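The Grey Plate

My aunt left me her job, if a job can be left, and the job was the tide tables at Trornden. She had looked after them for the better part of her working life, in a back office over the chandler's with a radiator that knocked, and when her knees gave up on the stairs she rang me one evening in July and said she thought I might like it. I was between things at the time and the sea was at the end of the road, so I said I would come for a month and see how we all got on.

Most of the job was a computer. It lived on a stout table by the window, a great silvery metal thing as heavy as a wardrobe drawer full of boots, and on it ran the program my aunt called Sesex, as though it were a cousin. Sesex took the readings from the harbour gauge and worked out the heights and times for every mooring up the creek, all 112 of them, and then it printed the little booklets that people kept by their back doors. It had done this faithfully for years, and then, in my third week, it began to stop. It would get as far as entry 1311 and sit there humming, and I would sit there too, with a biscuit, waiting to see which of us gave in first.

"It wants a new brain," my aunt said on the telephone, when I had described the humming to her for rather longer than she needed. "Take it to Tsao's, in Grurbridge. Don't let them tell you it wants anything else."

So I wrapped it in the picnic blanket and took it on the 88 bus, on the seat beside me with my arm round it, and a very kind man at the back moved his shopping so that I could get the corner of the case past his knees. It is a long ride if you have something on your lap or near it. We went by the mill and the garden centre and the place where the road floods, and I had time to think about how little I knew of what was under that blanket. I had dusted it, and I had once told it to hurry up, and that was the whole of our acquaintance.

Tsao's turned out to be a narrow shop with a deep room behind it, all benches and drawers, and it smelt of warm dust and peppermints. The woman at the front bench let me stay and look on, which I hadn't expected, and she talked as she went, in the manner of someone shelling peas. She said good metalwork was a pleasure to sit beside. She said the plastic pieces, with all their sockets and tabs, were where people got into a muddle, and that you should look at one properly for a minute before you put a finger anywhere near it. I looked at the grey plate for a good deal more than a minute. It had begun to seem to me like a small town seen from a hill - square courtyards, blank walls, and somewhere in it a front door I couldn't find.
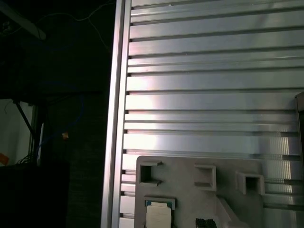
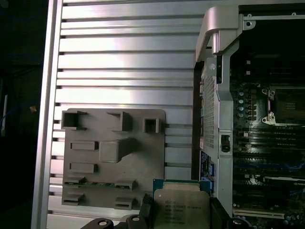 "Is the processor the part that does the sums?" I asked.

"Every one of them," she said. "The sums are done in there, and the other parts fetch things and carry them away."

I was pleased with that and said it over to myself so that I could tell my aunt. It was such a small thing to have done the sums for a whole creek. I thought of all those booklets going out, and of the dinghies lifting off the mud at the times they had been told to, and the woman at the bench went on talking, about her daughter's wedding now, and whether a marquee was ever worth the money.

She charged me 60 pounds, which I thought very fair, and wrote the receipt by hand, Aug 7, 2022, with a loop on the seven that I have tried to copy since and can't. Then she helped me with the blanket and tied it with string in a proper parcel knot.

The bus home was nearly full, and I stood for part of the way with one hip against the case. It was getting on for evening when I carried it up over the chandler's, one stair at a time, resting it on each. I plugged everything back where it belonged, with my aunt on the telephone telling me which lead was which from memory, and she got only one of them wrong.

Sesex woke up. It went along through the early moorings, and the lower creek, and the boatyard, and I found I had stopped chewing. It came to 1311 and went past it without so much as a pause, and my aunt, who could hear the printer start, asked me what the weather was doing. I opened the window and told her.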